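The Quiet Wear in Frame Pivots

Rear suspension gets judged by its shock. Riders adjust pressure and rebound, and send the damper away when it starts to feel harsh. The pivots that carry the swingarm get much less attention, although a stiff or loose pivot can change how the bike rides as much as a tired damper does.

Most full suspension frames use cartridge bearings at the main pivot and at some or all of the linkage points. The bearings are small, heavily loaded and badly suited to the job in one respect: they never turn all the way around. A wheel bearing spreads its grease on every rotation. A pivot bearing rocks through a few degrees, and the same balls press on the same short stretch of the race for the life of the part. Grease is squeezed out of the contact area and has little reason to come back. If water reaches the bare steel, rust starts in the place that carries the load.

The result is called notching. Turned by hand, a notched bearing stops at regular points as though it had been indexed. On the bike the symptom is harder to notice. The suspension needs a larger hit before it starts to move, and the rear wheel skips across small bumps that it used to follow.

What the test bikes showed

The workshop at Ostbridge keeps a group of demonstration bikes that are ridden hard and washed often. We followed three of them for 18 months. All were the same trail model, the Lustia, with alloy swingarms and sealed bearings at every pivot. One was left alone except for bolt checks. One had its pivots opened and regreased every 100 hours of riding. The last was fitted from new with full-complement bearings from Flistari, which leave out the ball cage to make room for more balls, and was then serviced on the same schedule as the second.

The first bike lost free movement at the main pivot on the drive side before anything else. The chain pulls hardest on that side, and the bearing sits directly behind the chainring, where wet grit collects. By the end of the period it could not be turned with a finger. The linkage bearings higher up were dry but still usable.

The second bike kept all its original bearings. One upper linkage bearing had a faint rough spot and was refitted with fresh grease. The third gave nearly the same result, and on this evidence we can't separate the effect of the extra balls from the effect of the service. A larger group of bikes would be needed for that. 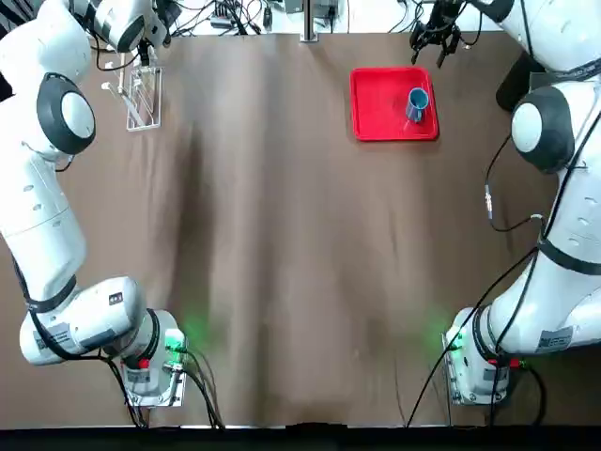

Pivot service begins with support for the frame. Clamp the bike by the seatpost, remove the rear wheel, and let the air out of the shock before undoing its mounting bolts. With the shock out, the swingarm will drop, so hold it or hang it from a strap. Axles, washers and spacers should then be laid out in the order in which they came off. A cloth on the tabletop keeps them from rolling, and soft lengthwise creases such as those in the brown one seen here will hold a row of small spacers in line. Mark left and right on a strip of tape. On many frames the spacers look alike across the bike but differ in thickness, and swapping them will load the bearings sideways.

Once the shock is out, move the swingarm slowly through its travel by hand. It should fall under its own weight and feel the same all the way down. A gritty patch points to a bearing. A tight patch that goes away when one pivot bolt is loosened points to alignment or to a missing spacer. Check this before pressing anything out. Some bearings are replaced when the fault is in the hardware around them.

Cleaning and packing

A bearing that turns smoothly can stay in the frame. Lift the outer seal with the tip of a thin blade, working from the inner edge so the lip is not bent. Flush the old grease with a mild degreaser, blow the bearing dry and turn it until no grit can be felt. Then pack it with a thick waterproof grease until it is full. The usual advice to leave some empty space applies to bearings that spin at speed, where excess grease creates drag and heat. Pivots do neither, and a full bearing leaves less room for water.
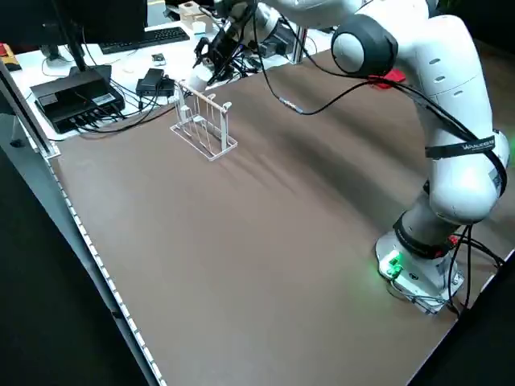 A black strap crosses the upper arm and holds a cable along its length.

Only the outer seal can be reached while the bearing is in the frame. The inner one faces the cavity of the shell, and on many frames that cavity is open to the seat tube or the down tube. Water that enters at the seat clamp can run down and sit against it. Check that any drain hole near the bottom bracket is clear. On the neglected Lustia it was packed solid with dried mud, and the inner seal of the drive side bearing was the more damaged of the two.

Pressing bearings out and in

A rough bearing should be replaced. Use a press or a threaded rod with sleeves of the correct size. When fitting, push on the outer race only. Force applied to the inner race passes through the balls and can dent the track, and the new bearing will then be worn before the bike is ridden. A hammer and socket may work in an emergency, but the bearing tends to tip as it enters, and an alloy bore that has been scraped oval will not hold the next one properly.

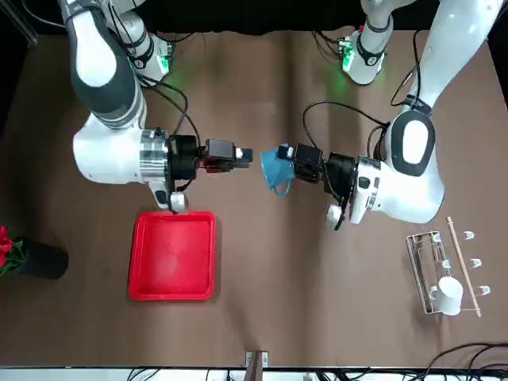

Clean the bore with a dry cloth and look for bright rings, which show that the old bearing has been turning in its seat. If the new one pushes in by hand, the fit is too loose. Retaining compound will fill a very small gap and is a fair repair on a frame outside its warranty. Let it cure for as long as the label says. For a larger gap, the swingarm or link must be replaced.

Carbon frames deserve more care. Many use alloy sleeves bonded into the carbon, and the bond can be broken by a press that is not square. Never heat a carbon frame to free a bearing.

Torque and follow-up

Pivot axles are usually tightened to a lower figure than riders expect. Most designs clamp the inner races against spacers, and extra force only squeezes parts that are already seated. Use the printed figure for the frame in question and a wrench that reads well in that range. Thread locker goes on the threads and grease on the axle shaft — keep the two apart, as grease on the threads will stop the locker from curing.
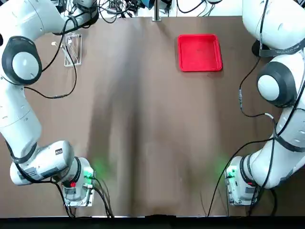 Words: K. Procházka

After reassembly, ride for 10 hours and check every bolt again. Some movement is normal as spacers and races settle. A bolt that keeps coming loose after a second check usually has a damaged thread or the wrong washer under its head, and tightening it harder will not solve either fault.

Play is best found with the bike standing on the ground. Hold the saddle, lift gently, and place a finger of the other hand across each pivot in turn. A knock at the shock mount is more common than one at the main pivot and is generally cheaper to fix: the bushing in the shock eye wears first and can be replaced with the shock on the bench.

Washing habits matter between services. A low-pressure hose is enough. Aim it from above, never straight across the bike at the pivot caps, and bounce the rear end a few times afterward to shake water out of the linkage. Bikes put away wet for the winter should have the main pivot opened before the first rides of May, whatever the hour count says.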